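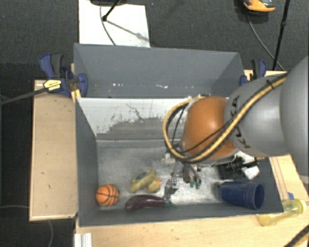

5/27/23

Grasp planner, bin cell. Picking up from Noel's branch.

Merged Noel's change to the candidate sampler. It used to draw 4000 antipodal candidates over the whole cloud and score them all, and most of that time went to points on the bin walls. Now it crops to the bin interior first and draws 200. Planning time is low enough that I stopped logging it separately.

The crop box is still hardcoded in bin_front.yaml. Moved it to the bin frame so it follows the calibration file. Usha, if you pull this, delete your local copy of the yaml or it will win over the new one.

Segmentation: eggplant is fine. The duck comes back as two masks, body and head, and the planner then treats the head as its own object and wants to grasp right at the neck. Merging masks whose edges touch fixes the duck but also glues the eggplant to anything lying against it. Left it behind a flag, default off. Vimala thinks a depth step check between masks would be enough. Not tried.

Cup on its side: top candidates are all across the rim, opening approach at a bad angle to the wall. Added a penalty on wall clearance for the open fingers, 12 mm. Below that the candidate is dropped. Should probably be a soft cost later.

Hose is not in the collision model. The planner thinks the wrist is a lot slimmer than it is. For now I put a capsule on the last link in the URDF, padded by eye, and limited joint 6 so it can't wind the loop up. Mareike has a better mesh from the Corton cell, ask her for it before redoing this.

Bug: after a protective stop the Orkgate bridge replays the last queued trajectory on reconnect. Flush the queue in on_disconnect. Patch is in, issue 56, needs a review from Sharada. Until it's merged, restart the bridge by hand after every stop.

To do
- mask merge with depth check
- read clearance from the gripper config
- ask about rear bin pose, the place target is still from January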